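It's 30th July and the kitchen windows have been fogged up since breakfast, so I've made a second pot of tea and sat down to write the post I've been promising since March, which is the one about breakfast and how I came to be a person who eats it.

For most of my working life I didn't. I had coffee in the car and something in a paper bag at ten, and I'd have told you quite cheerfully that I wasn't hungry in the mornings. Then my hours changed, I suddenly had a gap between getting up and leaving the house, and I had no idea what to do with it except stand there in my dressing gown looking into the fridge.

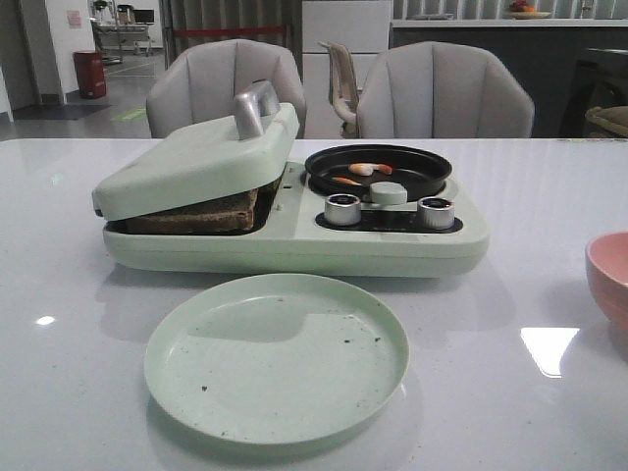
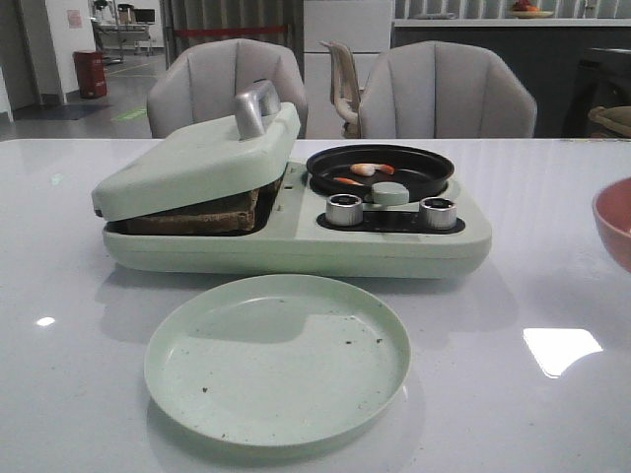
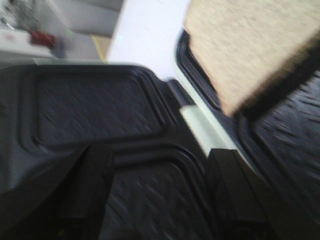
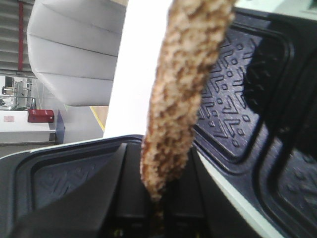

## What we had growing up

Breakfast in our house was porridge from the first cold morning until the jacarandas were out, and after that it was toast. Mum made the porridge in a dented saucepan with a pinch of salt and no sugar, and you were allowed one spoonful of golden syrup on top, which we all learned to pour very, very slowly so that the spoon kept overflowing (she knew, of course she knew). Dad had his with cold milk around the edge like a moat. I still do that when I'm by myself.

Sundays were different. On Sundays there were eggs, and somebody was sent down to the corner shop for the paper, and we were all allowed to stay at the table as long as we liked. I think that's the part I missed in those years of coffee in the car, much more than the food itself. It was the sitting down!

## Starting again, badly

My first go at being a breakfast person was far too ambitious. I bought a bag of Weldu muesli the size of a pillow, a jar of Riletti apricot jam because I liked the label, and enough yoghurt for a netball team. I was going to soak things overnight. I was going to have little jars lined up in the fridge with the fruit at the bottom, all in a row.

It lasted 4 days. On the fifth morning I slept in, ate a piece of cheese over the sink and went to work, and the jars sat there looking at me until bin night.

What helped in the end was setting the bar somewhere near the floor. I get up 15 minutes earlier than I need to, put the kettle on and sit at the table with a plate. It doesn't matter much what's on the plate. Some mornings it's toast with butter and that apricot jam (the label was right, it's lovely, and I'm on my third jar). Some mornings it's last night's rice fried up with an egg and whatever greens are going limp in the crisper. Once it was a slab of birthday cake, and I enjoyed that enormously.

## The quiet bit

I don't look at my phone while I'm eating, or I try not to. The radio is allowed if it's turned down low. Mostly I look out at the lemon tree, which is doing its best this winter, and at the magpies stomping about under it as though they're paying the mortgage.

I've found I'm kinder at nine o'clock than I used to be. I can't prove it, and my workmates are too polite to say, but I notice I read an email through to the end before I get cross about it. The trip in on the train is nicer as well. I used to spend it wondering whether the bakery near the station would have any cheese scrolls left, and now I read my book.

## A few things I'm fond of

My favourite bowl is a blue Kavari one from the op shop, with a chip on the foot that you can only feel when you're washing it. It holds exactly the right amount of porridge, and I get a bit sulky if it's in the dishwasher.

Fedance tea bags, the strong ones in the plain box. I know I ought to use leaves, and I've got a perfectly good teapot for it, but at six in the morning I'm not to be trusted with a strainer.

Rhubarb, stewed with orange peel on a Sunday night and kept in the fridge with a plate over the top. I put it on everything. If you've got a neighbour who grows it, be nice to them, and take back the container with something in it.

I've been asked for the porridge recipe too, but there really isn't one: a cup of oats, two of water, one of milk, the pinch of salt, and a wooden spoon going round until your arm gets bored. The syrup goes on last. Pour it slowly.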